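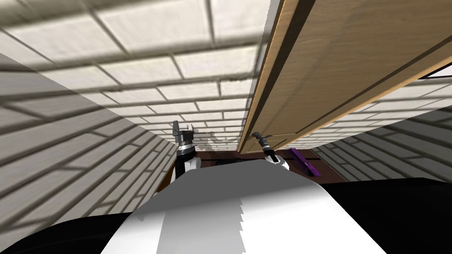 Prudov season 3: is the voice cast coming back?

haberkorn_h
The streaming page for Prudov now lists 12 episodes for February, but there are no cast names on it. Last season had all of them up by this point. Has anyone seen anything?

tapedeck400
Only Leinonen is confirmed. He said so on the Arach podcast. He also said he'd recorded two episodes and was waiting on scripts for the rest.

mossy_jane
I'd be fine with a new voice for Captain Herberg. The old one sounded bored all through season 2.

haberkorn_h
Disagree. Herberg is supposed to sound bored — that's the joke. The one time he gets excited is the soup episode, and it works for that reason.

mossy_jane
It worked once. I don't need 20 minutes of mumbling to set it up.

Valtteri M
Recasting happens on every cartoon that runs long enough. I'm more worried about the writers. Half of them left after the second season, and the holiday special was weak.

tapedeck400
The holiday special was the best thing they've done.

Valtteri M
We watched different specials then.

haberkorn_h
Back to the cast, please. Did Leinonen say anything about guests?

tapedeck400
One guest, playing himself, no name given. It's near the end of the podcast, after the ads.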